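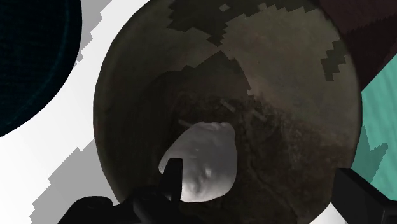 Brown bowl, computer rendering

About Zitar

Zitar is a comedy school and small theater in Oltorgate. We teach stand-up, sketch and improv to adults, and we put on shows four nights a week in the same building where the classes meet.

The school started as a writing group that met above a print shop on Hostard Street. People brought five minutes of material, read it out loud and got notes. After a while the group was too big for the room, and most of the members wanted stage time more than they wanted notes. We rented the ground floor, built a low stage at one end and started selling tickets at the door.

We still have the upstairs room. It is used for the writing classes and for rehearsals.

What we teach

Stand-up One is for people who have never been on a stage. It runs 10 weeks. Students write every week and perform every week, starting with one minute and working up to five. The last class is a show in front of a paying audience. You do not have to invite anyone, but most people do.

Stand-up Two is for people who have finished the first course or who already perform at open mics. You will need to bring a set you have done before. A lot of the time goes to cutting it down.

Sketch and improv run on the same schedule. The sketch class ends with a staged reading, and the improv class ends with a show. New terms start in January, in spring and in early fall.

Class size is kept small so that everybody gets up. When a class is full we start a waiting list, and we do call people from it.

The theater

The main room seats nearly 500 with the balcony open. On most nights the balcony is closed and we sell the floor only. The smaller Rugemalira Room is at the back, past the bar, and it seats 30. Student shows, podcast recordings and first tries of new hours are held there.

Open mic sign-up is at the box office from 6:30 p.m. Spots are five minutes. The light comes on at four. Please get off when it does — there is always someone waiting to go on.

Our podcast

Once a month we record a long interview with a working comic about how they got started, what they did for money before comedy paid and how they write. The show is called The Hostard Tapes, after the street. The first episode was posted on 08/11/2018. Old episodes are free to listen to on the podcast page, including the early ones, where the sound is not very good.

Finding us

We are at 296 Hostard Street. The school entrance is on the side of the building, next to the parking lot. The theater entrance is at the front. There is a ramp at the side door and an elevator to the upstairs room.

For classes, gift certificates and room rental, use the contact form or stop by the box office. Phones are answered in the afternoon and on show nights until the doors open.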